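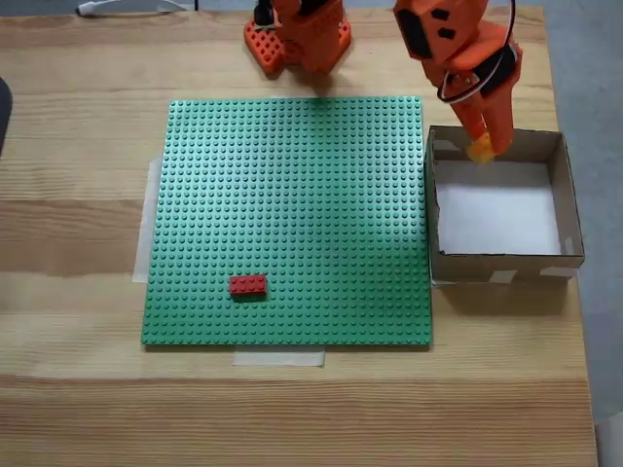 # The Model of Trestow

Laimutė Mockus took the bus number 107 to Trestow, because the train did not stop there any more. It was September and the windows were wet from inside. On her knees she held the letter from Clive Bunting, which she had read so often that the fold was becoming soft.

"Your aunt's house is the last one," he had written. "After it there is only the reservoir."

He waited at the stop with a big umbrella which he did not open. He was older than his handwriting.

"You have her chin," he said.

They walked up the lane. Her aunt had lived in this village for thirty years and had sent home one card every winter, always with the same sentence: I am well, the water is high. Nobody in the family had understood what water she meant.

In the kitchen there was a table, and on the table a green plate for toy bricks, and on the plate one red brick.

"She was building the old village," Clive said. "Gretwood, the one under the reservoir. She asked everybody who remembered it. Where was the baker, where was the chapel. Then she built it, and somebody came and said no, the chapel was nearer to the river. So she took everything off and started again."

"How many times?"

"I know of four."

Laimutė sat down. She put her finger beside the red brick and did not touch it.

"And this one? What is it?"

Clive hung his coat behind the door. He took a long time with it.

"It is my mother's house," he said. "We left it when I was 5. Your aunt always put it first, and she measured the rest from there."

He opened the cupboard under the stairs. Inside were biscuit tins, and in the tins were the bricks, sorted by colour, and a notebook with a blue cover. Laimutė knew the writing at once. Half of the notes were in Lithuanian, the half which Clive had never been able to read.

She turned the pages slowly. The baker had a yellow door. The school bell was cracked. The Halonen family kept geese and the geese bit people.

"Is this true, about the geese?" she asked, and translated it for him.

Clive laughed so suddenly that he had to hold the chair.

"One bit me here," he said, and showed her his hand – there was nothing on it now.

Her bus back was at six. At half past five she was still reading aloud, and he was looking in the tins for something yellow.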